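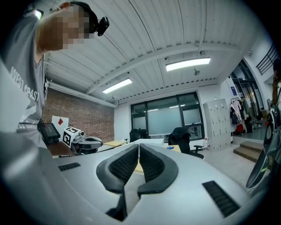
Figure 3. View from the wrist camera of the hand-held gripper. The student operator wears the head-mounted camera; the two padded fingers are at the center, and a cube with a fiducial marker stands on the desk at the left.

3.2 Data collection by student teams

The demonstrations used in this paper were recorded by students in the spring project course, which starts in April. Each team worked with the same equipment: one or two hand-held grippers, a head-mounted camera, and a printed task sheet. No robot arm was used at this stage. The arm was reserved for the playback tests in Section 4, and most teams did not see it move until their data set had been accepted.

The hand-held gripper carries a wide-angle camera fixed to its body and looking out over the fingers (Figure 3). The wide field of view bends straight lines strongly toward the borders of the picture, and we did not correct for this before training. An early version of our pipeline, called Rinden, did apply a correction. It discarded the outer part of each picture, and in two-handed tasks this was often the part in which the other gripper could be seen. We dropped the step and kept the raw pictures. The fingers stay in view at all times, so finger opening can be read from the picture and checked against the encoder value.

The head-mounted camera serves a different purpose. It records where the operator is looking and gives a second view of the hands and table. It is worn on a band, and its angle changes slightly each time the band is put on. Teams were asked to hold a fiducial marker in front of the camera at the start of every session and again after any break. Sessions without a marker check at both ends were kept for the wrist-view models but left out of the two-view models.

Faces were pixelated in all wrist-camera recordings before they left the collection machine. The operator leans over the gripper when setting it down or picking it up, and it is mainly in these moments that a face enters the view. The pixelation runs on every recorded picture, including those later removed by trimming.

3.3 Tasks and session structure

Three tasks were assigned. In the first, Hotska, the operator moves a block from an open tray to a marked spot. In the second, Song, a cup is picked up with one gripper, passed to the other, and placed upright. In the third, Brarora, a cloth is folded twice with both grippers. The task names were chosen by the students and have no technical meaning; we keep them here so that the results can be matched to the released files.

A session consisted of 40 takes of one task. The operator pressed a foot switch at the start and end of each take, and a second student reset the objects. Operators and resetters changed places after each session. Short breaks were allowed at any time, provided that the grippers were returned to the table and the cameras left running. The resulting idle stretches were cut by a script that looks for periods without finger motion. The script failed on some Brarora takes in which the operator held the cloth still for several seconds, and these were trimmed by hand.

Background was not controlled. Desks, shelves, chairs, and other people could appear in view, and the ceiling lights were left on during all sessions. Jong-dae Noh's pilot recordings for the course had been made in front of a plain curtain, and a model trained on them lost track of the block when the curtain was removed. The student recordings were therefore made in the open room, with the work table moved between sessions.

3.4 Screening

The teams recorded 2000 takes in total. A take was rejected if tracking was lost for more than half a second, if an object left the table, or if the foot switch was pressed late. Screening removed 413 takes, 302 of them for lost tracking. Most tracking losses took place during the handover in Song, where one gripper covers much of the view of the other. The remaining 1587 takes form the training set.

Rejected takes were returned to the teams with the reason code, and each team wrote a one-page note on its own losses. Two teams changed the height of their table after this step. We did not model table height separately, and its effect on the scores in Table 2 is not known.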